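Altham Terminology Alignment Set
README, revision 4

Term records aligned across four in-house vocabularies used in safety and furnishing standards work. Each record pairs a preferred term with its permitted variants and a short definition. Plain text only, UTF-8, one record per line.

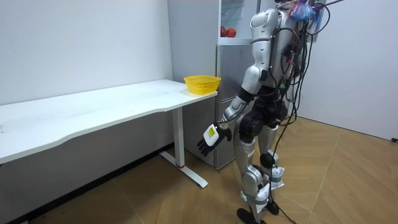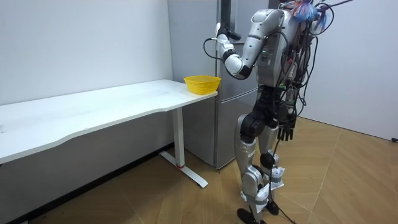
The set was compiled from the Sakora and Wikström glossaries, with later additions from the Ramach drafting notes. Terms that name parts of a room or its contents sit in the file general.tsv; terms for machinery sit in machine.tsv. Where a word belongs to both fields it has one record in each file, linked by the field xref. "Arm" is the usual case: in general.tsv it is part of a chair, in machine.tsv it is the limb of a humanoid robot standing at a long white desk, upper arm, elbow and forearm taken together, with "hand" held as a separate term. "Desk" itself has a record in general.tsv only. Do not merge linked records, even where the definitions look close.

Contents

general.tsv – 596 records
machine.tsv – 592 records
withdrawn.tsv – 154 records
xref.tsv – 26 links between the first two files
CHANGES – list of edits by revision

Fields

id: letter and four digits, never reused
term: preferred form, singular, lower case unless a proper name
variant: permitted forms, separated by a semicolon; may be empty
avoid: forms found in older texts that should be replaced
definition: one phrase, no full stop, no opening article
source: A, S, W or R
status: current, draft or withdrawn
xref: id of the linked record, if any
note: free text, may be empty

Source A marks records written at Altham to fill gaps. S, W and R mark Sakora, Wikström and Ramach.

Editing rules

A definition must be able to stand in place of its term in a sentence. Conditions and limits go in the note field. A definition may use another term from the set, but two definitions may not depend on each other. Spelling follows British usage, with -ize endings kept as they stood in the source – this applies to the term field as well as to definitions.

Withdrawn records keep their id and last wording. The replacement id, where there is one, is given in the note field.

Known faults

Some Wikström records give a variant that is a plural of the preferred term. These are harmless in lookup but will appear twice in a printed index.

The avoid field is thin for source R. The drafting notes did not record older forms, and none have been added by guesswork.

Sorting is by id. Sorting by term will place hyphenated forms differently depending on the locale setting; use the C locale to match the printed index.

Versions

Revision 3 split the single file into general.tsv and machine.tsv. Revision 4, issued in March, moved withdrawn records into their own file and added the source letter A. The field order has not changed between the two. Scripts written for revision 2 will not read either.

Use

The set may be copied and changed within the four projects. Keep the source field intact in any copy. Corrections should quote the id, the present wording and the proposed wording, in that order. A correction that affects a linked record should quote both ids.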